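About Mistico

Home | About | Services | Planning Guides | Contact

Who we are

Mistico helps small companies, labs and schools plan and pay for automation equipment. We write budgets, compare quotes, check floor plans and sit in on vendor calls. We do not build machines and we do not take commissions from anyone who does. Clients pay us a flat fee that is agreed before the work starts.

The company began as a two-person office above a print shop. Our first client wanted to buy a palletizing arm and had a quote that covered the arm, the controller and nothing else. There was no line for the gripper, the guarding, the electrical work or the training. We rebuilt the budget with them over a week, and the final figure was a good deal higher than the quote. They bought the arm anyway, one year later, with the money in place. Most of our work still looks like that.

We have now completed 276 equipment plans. Some run to a single page. Others cover several sites and three or four years of spending.

What we do

Budget planning. We start with the task you want done and work out what has to be bought, rented or built to do it. The budget we hand over has separate lines for hardware, tooling, installation, floor changes, software licenses, spare parts, staff time and disposal. If a line is zero, it stays in the document with a zero next to it.

Quote review. Send us the quotes you have. We put them on one sheet in the same order and with the same terms. Vendors bundle things differently, and two prices that look far apart can turn out to cover different amounts of equipment. We mark what is missing and write the questions for you to send back.

Space planning. We look at table sizes, outlets, cable runs, walking paths and floor markings before anything is ordered. Moving an outlet is cheap in the planning stage and annoying afterward. The same goes for cable holes in worktops, lighting, and where the person doing the task is going to stand.

Pilot budgets. Many clients are better off starting small. A pilot plan covers one table, one task and a fixed number of weeks, and it ends with a decision on whether to spend more. We write down at the start what result would justify the larger purchase.

Replacement schedules. Cables, gripper fingers and batteries wear out at different rates. We set up a simple calendar so that these costs are spread across the year.

Our two planning tools

Illon is our budget workbook. It is a spreadsheet with 10 tabs, and every client gets a copy to keep. It has no macros and opens in any common spreadsheet program. The tab people use most is the one for yearly running costs, which is also the one most often left out of purchase requests.

Geum is our site checklist. It has 100 items and takes a morning to complete with two people. The checklist asks for measurements, photos of the walls and outlets, the load rating of the floor, the width of the doors and the route from the loading area to the room. We ask for the doors to be measured with the hardware on.

Both are updated every January. Clients with an open plan receive the new version at no charge.

How a project runs

The first call is free and lasts half an hour. We ask what the task is, who does it now, how often it comes up and what you have already been told it will cost. If we think you do not need us, we say so on that call.

After that we visit, or you fill in Geum on your own and send it to us. Remote projects cost less, and for a single table they work well enough. For anything that needs guarding or new power circuits we prefer to come in person.

You get a draft budget first, with open questions listed at the end. We go through it with the person who will use the equipment and the person who will sign for it, in the same meeting when that can be arranged. The final version follows once the vendor answers are in. We stay available by phone until the equipment is installed.

Our smallest package costs $3,000 and covers one workstation. It includes the site checklist, the workbook, a review of up to four quotes and one round of changes. Larger plans are priced after the first call.

Small setups and tabletop work

A growing share of our clients are buying for tabletop work: picking up small items, clearing a surface, sorting, packing. The equipment often costs less than a full-size cell, but the budgets go wrong in the same places. Hand-held grippers need cables, mounting plates and spares, and the cables need somewhere to go. The table has to be the right depth for a person to work at the near edge. Test items cost very little and should still have their own line, and so should the hours of the people handling them. 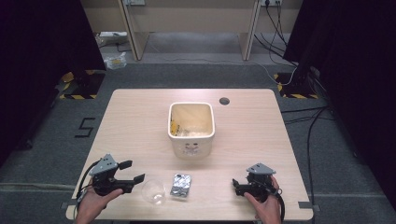
Benedita Antunes wrote to us that she had budgeted for the grippers and forgotten the hours, and that by the second month the hours were the larger number. She asked us to put staff time at the top of the Illon summary page. We moved it in the next version, and it has stayed there.

For this kind of work we usually suggest starting with ordinary objects such as cups, wrappers and containers. They are easy to replace, and they tell you early whether the tooling you picked can handle thin or shiny material. Special test parts can wait until the second order.

We also suggest planning the floor and the table together. Tape marks, curtains and a second desk nearby all take up space that does not show in a vendor's drawing.

Enda, our shared purchasing list

Enda is a list of common parts that our clients buy in small quantities. Twice a year we collect orders, ask suppliers for a group price and pass that price on unchanged. Joining is free for anyone who has had a plan from us. The list covers cables, connectors, floor tape, fasteners, finger pads and power strips. It does not cover robot arms or controllers.

What we don't do

We do not write safety assessments, though we will put one in your budget and tell you when it has to happen. We do not arrange leases or loans. We do not program equipment.

Contact

Use the form on the Contact page and attach any quotes you already have. PDF or spreadsheet files are fine. Please include the room dimensions if you know them. We answer within two working days.

Page last updated Mar 28, 2019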